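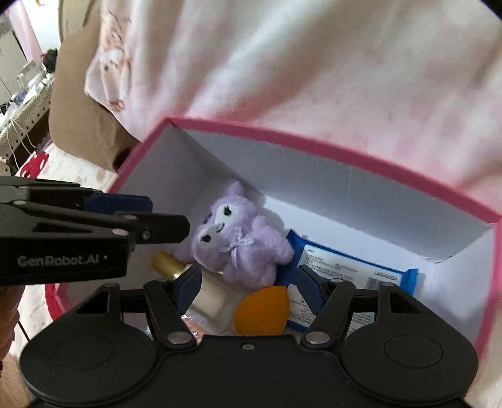
Boîte rose, intérieur blanc : peluche lavande, paquet bleu, éponge à maquillage orange.

Mars, 16 h. Repris le tri de la chambre là où je l'avais laissé. Méthode inchangée : une boîte par catégorie, tout ce qui n'a pas de catégorie va dans la boîte rose. Je note les inconvénients à mesure, sinon je recommence les mêmes erreurs au rangement suivant.

Premier inconvénient : la catégorie « divers » grossit plus vite que les autres. La peluche est légère mais volumineuse. Couchée sur le dos, elle prend tout un côté de la boîte et impose sa place au reste. J'ai envisagé de la mettre debout dans un angle. Le couvercle ne fermerait plus. Elle reste donc couchée, nœud vers le haut pour ne pas écraser le ruban.

L'éponge pose une autre question. Une mousse garde la marque de ce qu'on appuie dessus, et je ne veux pas la coincer sous un emballage. Elle passera en dernier, sur le dessus, ou dans la petite trousse Bensaid si je remets la main dessus. Cherché la trousse dix minutes dans le placard, sans résultat.

Mesures prises au mètre ruban : l'étagère Cemley offre 43 cm de profondeur utile. La boîte y entre dans le sens de la longueur, avec de quoi passer les doigts derrière. En travers, elle déborde. Impi Manninen, au téléphone, conseille d'étiqueter le petit côté, celui qu'on voit une fois la boîte en place. Je retiens l'idée. J'avais collé les étiquettes précédentes sur les couvercles, ce qui oblige à descendre chaque boîte pour savoir ce qu'elle contient.
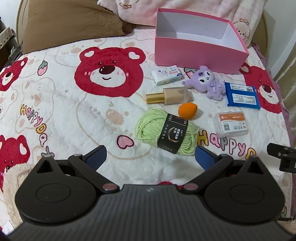 Le lit fait un plan de travail médiocre. La surface est grande, la hauteur correcte, mais le matelas cède dès qu'on s'y appuie et les objets glissent vers le creux. S'y ajoute un défaut de lisibilité : sur un couvre-lit blanc semé d'ours rouges, de cœurs et de lettres pastel, un petit objet clair se perd facilement. Le paquet de mouchoirs, blanc imprimé de bleu et de rose, posé devant la boîte, en est le cas type. Prévoir la prochaine fois un drap uni, de préférence foncé, par-dessus.

La laine n'entre pas dans le divers. Elle a son sac, le Bukosia en toile, avec les aiguilles et le carnet de rangs. Tapio Pelkonen m'a réclamé 400 g pour son gilet et je n'ai toujours pas pesé ce qui reste. À faire demain avec la balance de cuisine – celle de la salle de bains ne descend pas assez bas pour être utile.

Les mouchoirs vont dans le tiroir de la table de nuit. Rien à discuter.

17 h 30. Arrêté avant la fin. Reste à faire : retrouver la trousse, écrire l'étiquette, peser la laine, déplacer les deux boîtes Inen du bas de l'étagère pour libérer la place. Acheter aussi du ruban adhésif, le rouleau est presque fini.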